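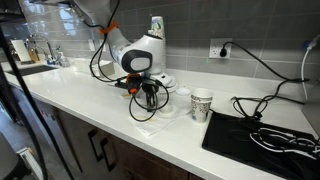
Gripper dropouts are maddening, and I love tracking them down! Our Stirno arm would freeze with its fingers half closed, always on the same wrist turn, and the log just said "tool lost." Start with the cables. Ours run down the upper arm under an orange strap, then loop around the gripper, and those loops are where to look first.

Hit the stop and cut power. Undo the strap and feel along each wire for a soft spot or a kink. Reseat both ends, then strap it again with 300 mm of slack below.

Power up, keep your hands clear, and turn the wrist slowly both ways. Ours ran 865 cycles after that without a single dropout!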